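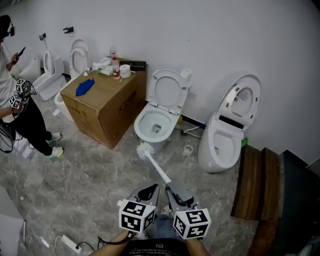
Nilteck suspends use of hand-held grippers after jaw fault

28 March 2020

Nilteck has suspended work with one series of its hand-held grippers following a fault in the jaw mechanism. The grippers are used at the Berkska site to record toilet cleaning tasks for the Rastogi automation programme. No injuries were reported.

The fault prevented the jaws from opening fully when the trigger was released. Operators were unable to let go of a brush without using the other hand. Seven units were affected and have been withdrawn for inspection.

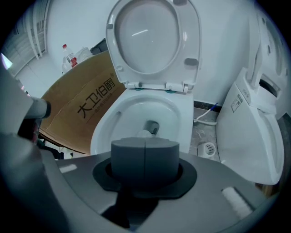 Recordings under review

A total of 238 recordings made with the withdrawn units will be checked before any are used to train cleaning robots. Those showing a delayed release will be removed from the programme.

Prurmont, which supplies the jaw assembly, has been asked to provide a written report within 30 days. 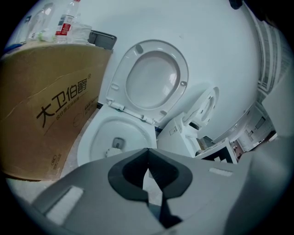
Replacement parts will be fitted at Berkska and each gripper tested before it is returned to service. Operators should continue to report any stiffness in the trigger to their shift supervisor. A full return to the planned schedule is expected in June.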